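Re: whole-task training vs. splitting it up (litter pickup)

mitsuko_u
Posted 9:40 am

Hello all, and thanks for the kind words last time! I finally have numbers from the bedroom cleanup work. We trained one policy on 1,137 full demonstrations, and a second one on 548 of the same demos chopped into single pickups, each labeled with the item. I expected the big one to win easily, and it didn't.
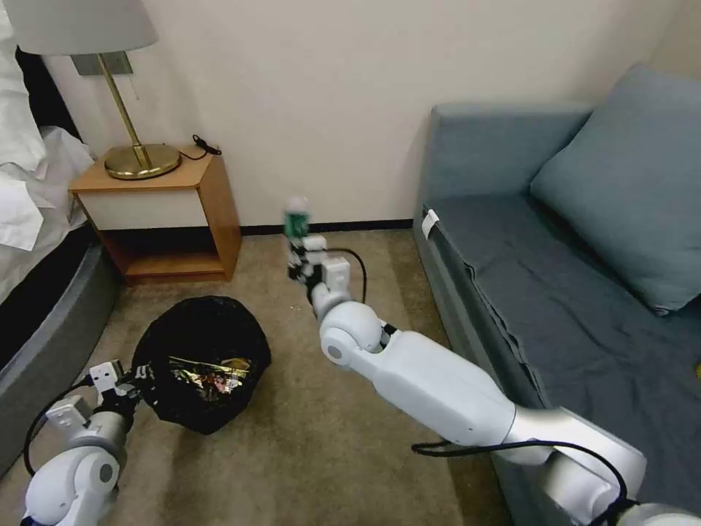 My feeling is that the chopped set helps most at the grasp, where a long demo gives you just a few useful moments among a lot of driving the arms about. Bottles are a nice case. You can pinch one down at the base and keep it upright, like the one with the green label, or you can grab it by the middle, and the short clips let the policy see both without muddling them. Wrappers are another story and I'm still chewing on those.

pridholm_kohei
Posted 10:15 am

Lovely work, but I'm not convinced. Half the demos, fine, but how many hours of labeling? We tried this at Pridholm and the labels ate up everything we saved.

mitsuko_u
Posted 10:52 am

Fair question, Kohei! It came to 28 hours, most of it mine, with plenty of tea.

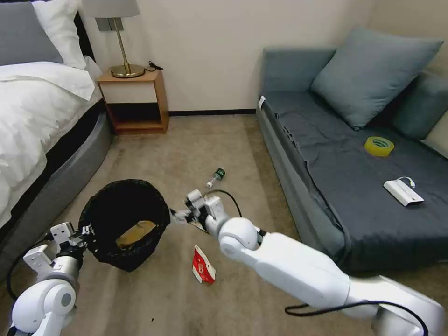 I'd still do it again, since those labels carry over to the next room and the full demos mostly don't.

BrittaR
Posted 1:05 pm

I'm with Kohei on this one, sorry. Short clips never teach the second arm to hold the bag where the first arm needs it. Did you score that separately?

mitsuko_u
Posted 1:31 pm

Not yet, and you're right that I should. Daichi is going back through the trials now.

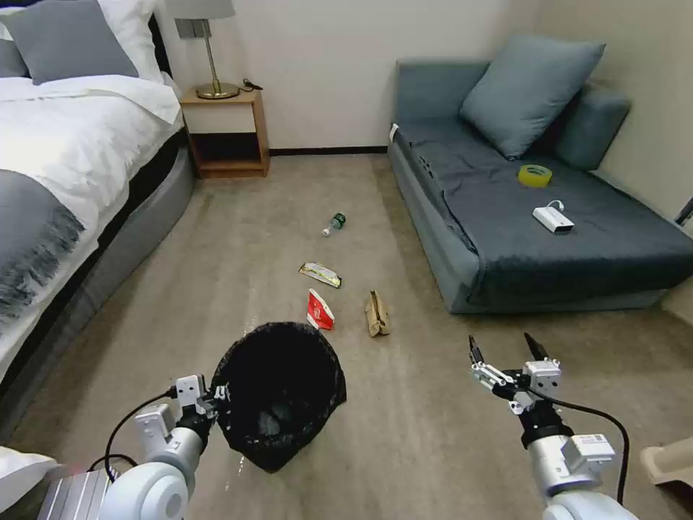
He's marking bag placement and grasp on their own, and I'll post the table when he's through, even if it makes me eat my words.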